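Members Help Desk > Branch Affairs > Postal Ballot > Open tickets

My tickets New ticket Knowledge base Log out

Postal ballot list for Kurncombe ward: names missing after merge
Raised by: Lovely Talavera, Kurncombe branch
Handled by: Themis Nikolaidis
Status: Waiting on branch

1. What was reported

Hello Themis, and I'm so sorry to land this on you with the selection vote nearly upon us! When I open the Kurncombe list in Rimus I get 1,464 members, and the paper register that Vasiliki Koutsoukos keeps has 1,589. That leaves 125 people who have paid their subs and wouldn't get a ballot paper, and one of them is Manolis Kalogeropoulos, who is standing. You can imagine the phone calls. I've logged out and back in, and I tried it on my daughter's laptop as well, with the same result.

2. First look

Thank you, Lovely, and please don't apologise, you've given me just what I needed. I compared your export with the old register and every missing name lives on the Dimitriou estate. Those streets came over to Kurncombe in the boundary changes last March, and their records still carry the old ward code. Rimus hides anyone whose code doesn't match the branch – it doesn't delete them, so all 125 are safe.

3. Test on a copy

I changed the code on two records in a copy of the list, Manolis's being one, and both came up straight away under Kurncombe. The mailing label for the second had the old polling district on it, so labels will need printing again once the whole lot is done.

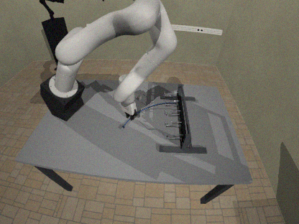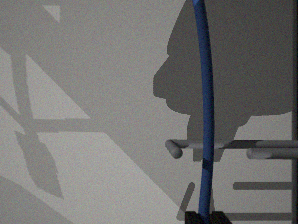

4. Full correction

Run on January 12, 2023, after Ourania Lazaridis gave the go-ahead for the region. The list now stands at 1,589. I also turned off the nightly Flosine sync for your branch, as it would have put the old codes back while we were all asleep. Please leave it off until I write again.

5. Reply from branch

Oh, you are a marvel! I can see Manolis, and Vasiliki is going down her register with a ruler as I type. She has found a couple on the same street with their surnames the wrong way round, but she thinks that was like that before – I'll send you their membership numbers when she's had her tea. Do I need to tell the rival candidates that the list has changed? I'd hate for anyone to think we'd slipped people in.

6. Still to do

Yes, please tell every candidate, in the same words and at the same time. Ourania will send you a short note you can forward. Labels to be reprinted by the branch, surnames to follow from Vasiliki, sync to stay off. I'll keep this ticket open until I have the surnames.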